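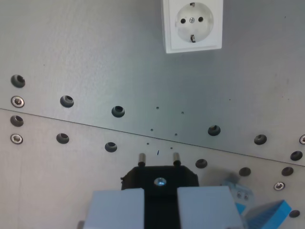

Back from the Korkano open day, notes typed on the train so forgive the state of them. Posting now or I never will.

For anyone who missed the earlier posts, Korkano is the security testing outfit at Prirnham, two floors over a tile showroom. They do laptops, routers, baby monitors, whatever a retailer pays them to poke at. Once a year they let the public in on a Saturday. Free, but you have to book, and they take your phone at the desk and give you a numbered tag. Fair enough. I wrote everything on paper like it was school.

First stop was the intake room. Every laptop gets bought off the shelf, never sent by the maker, and gets copied before anyone logs in. Full disk image. Then they switch it on and leave it alone on its own network for 4 days and watch what it tries to talk to. Lejla Atanasov ran this bit and had a printout of one machine, brand blacked out. 2849 connections before a human had typed a single word. Most of it boring — updates, clock, weather tile, a trial antivirus checking whether you'd paid yet. A few went to an advertising company she'd never heard of and she is still chasing that one.

Somebody asked about keyloggers. Her answer was longer than I could write down but the gist: real ones turn up rarely, false alarms turn up all the time. A scanner sees a folder name it doesn't like and shouts. She spent a whole week last winter on what ended up being a Slovenian language pack. Check the file, she said, don't just check the name of the folder it lives in. I underlined that twice.

Next room was Randisen, their in-house tool for comparing a fresh machine with the same machine a month later. Demo crashed. Got going again, crashed again, then worked. It lists every program that has added itself to startup and who signed it. Colour coded, a bit slow, I'd use it tomorrow. Not for sale. Asked twice.

Tea break. Good scones, queue too long.

Afternoon talk was Yvonne Hulme on preinstalled junk and what the shops could do about it. Best part of the day by a mile. She reckons buyers should get a plain list on the box of everything that phones home, same as ingredients on a cereal packet. A bloke from Juntunen (they resell refurbished office machines, 410 of them last quarter) argued that no one would read it. She said her mum would. Went back and forth for a while and I thought he had a point about cost, but he lost the room when he admited they don't wipe the recovery partition.

Didn't get to the router bench, full by the time I got up there. Also the car park is $12 and coins only, bring change or take the train.

Next one is in June. They're hoping to fit 600 people through over the day which seems like alot for those stairs. Will put the booking link up when I have it. Handouts are scanned, email me if you want them.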